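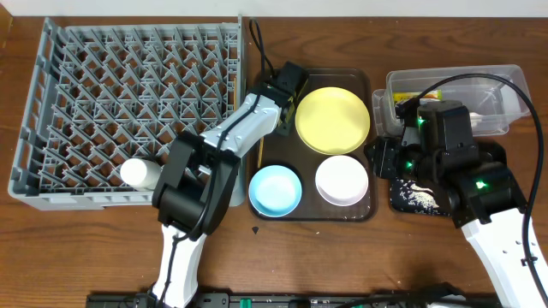

Visit to the Drunside Schools Health and Hygiene Open Day

Report of the visiting party, prepared for member schools
8 January 2020

The party attended the open day held in September at the Drunside public health centre, at the invitation of the district infection control team. The purpose of the day was to show schools, nurseries and after-school clubs how the district prepares for outbreaks of stomach illness and seasonal flu, and to let staff see the laboratory and the stores that stand behind the advice they receive by letter each autumn. Ten schools were represented, most of them primaries. The party was led by Leobardo Xolalpa, with Hashini Rathnayake taking notes on the laboratory and training sessions.

Arrival and welcome

The centre occupies the former county offices on the Ikgate road. Parking is limited and those travelling by car were directed to the overflow site behind the library, a walk of several minutes uphill. Members planning a visit should note that the bus from Ikgate stops directly outside the main entrance and is the easier choice.

The welcome session was held in the first-floor hall. The head of the infection control team set out the position for the district as a whole. In the school year before the visit the team received 3461 reports of illness from schools and nurseries, of which 1864 concerned vomiting or diarrhoea. The remainder were mostly coughs, fevers and rashes. The speaker was careful to say that a report is not the same as a confirmed case, and that a single child may appear more than once if absent on separate occasions.

It was also stated that the figures depend heavily on which schools choose to report. One large secondary had sent in nothing for two terms, and was found on enquiry to have been using an old email address. Schools were asked to check that the address held in their office is the current one.

The laboratory

Visitors were taken round the laboratory in small groups. It is a modest set of rooms on the ground floor, with a viewing corridor along one side, so that nobody from outside needs to enter the working area. Samples arrive by van twice a day. Each is booked in at a hatch, given a label and passed to one of two benches, depending on whether the test is for a virus or for bacteria.

Staff explained that most stomach illness in schools during the colder months is caused by norovirus, and that by the time a sample has been tested the outbreak is often well under way. For this reason the team does not wait for results before giving advice. A school reporting several cases in one class will be telephoned the same day and asked to begin extra cleaning at once.

Mrs Rathnayake asked how many samples are usually needed to identify the cause of an outbreak. The reply was that a handful is enough, provided they are collected early and from different children. Families are often unwilling to provide them, and the team would welcome any help that schools can give in explaining why they matter. A printed leaflet is available in several languages and may be copied freely.

The tour moved rather quickly at this point, and the second group did not see the cold store. Our party was in the first group and did so. It is kept locked, with a temperature record on the door which is signed morning and evening.

The cleaning demonstration

The most practical part of the day was a demonstration given by staff from Tijani, the contractor that cleans the centre and a number of the district's schools. They showed the correct order of work after a child has been sick in a classroom: clear the room, open the windows, put on gloves and apron, cover and lift the spill, wash the area with detergent, and only then apply disinfectant.

The trainer observed that the washing stage is the one most often missed. Disinfectant put straight onto a dirty surface does little good. It should then be left for the time given on the container, which in many schools it is not.

There was a useful discussion about carpets. Several schools have carpeted reading corners, and asked whether these should be removed. The advice was that steam cleaning is acceptable where the carpet can stand the heat, but that any school replacing flooring would do well to choose something that can be mopped. Soft toys and cushions should be washed on a hot cycle or, if that is not possible, thrown away after an outbreak.

Alcohol hand gel was raised more than once. It has its uses against flu and colds but is of little value against norovirus, and the centre does not recommend it in place of soap and water. Mr Xolalpa reported that three of our member schools had bought gel dispensers for their dining halls in the previous year, and it was agreed that these should be kept but that the queue for lunch should pass the sinks first.

Training for staff and pupils

After lunch visitors could choose between two sessions. Mr Xolalpa attended the one on absence rules and Mrs Rathnayake the one on teaching hand washing to younger children.

The absence session dealt mainly with the rule that a child should stay at home for 48 hours after the last bout of vomiting or diarrhoea. All schools present knew the rule. Fewer were confident that it was followed, and head teachers spoke of the strain it places on parents who cannot easily take time off work. The team's view was that the rule should be stated plainly and early in the term, before anyone is ill, and repeated by text message when cases begin to rise. A model message was handed out and is attached to the members' copy of this report.

There was some disagreement as to whether attendance awards encourage parents to send in children who are unwell. The team declined to give a firm view. One head said that her school had stopped giving certificates for full attendance and had seen no change in absence either way.

The hand washing session used a set of lesson cards called Jelleck, written by the district for children aged four to seven. The cards follow a hedgehog through the school day and stop at each point where hands ought to be washed. A lamp and a harmless glowing cream are lent with the cards so that pupils can see the places they have missed, usually the thumbs and the backs of the hands. There are 25 sets for the whole district and they must be booked a term ahead. Mrs Rathnayake thought the cards well made, though wordy for the reception year, and suggested that teachers read them through beforehand and leave out two or three.

Vaccination

A short talk was given on the flu vaccine offered to primary pupils as a nasal spray. Consent forms remain the chief difficulty. Many are returned late or not at all, and a child without a form cannot be vaccinated on the day. Schools that had named one member of the office staff to chase forms did noticeably better than those that sent a single reminder to all parents. The immunisation team will hold catch-up clinics at the centre for children who miss the school visit, and parents may book by telephone.

Points for member schools

The party asks that each member school confirm its reporting contact with the district team, and that the name of a deputy be given for days when that person is absent. Cleaning cupboards should be checked for gloves, aprons and disinfectant that is still in date — two of our schools found theirs had expired. Schools wishing to borrow the Jelleck cards for the summer term should apply through the members' office, which will place one joint booking.

The matter of cover for cleaning staff during an outbreak was not settled on the day. Tijani can send extra staff to the schools it already serves, but those with their own cleaners have no such arrangement. Mr Xolalpa has written to the district to ask whether a shared list might be drawn up, and a reply is awaited.

The party wishes to record its thanks to the staff at Drunside for a full and well-run day. The next open day has not yet been announced. Members who would like to attend should give their names to the office, stating whether they need a place on the laboratory tour, where numbers are limited.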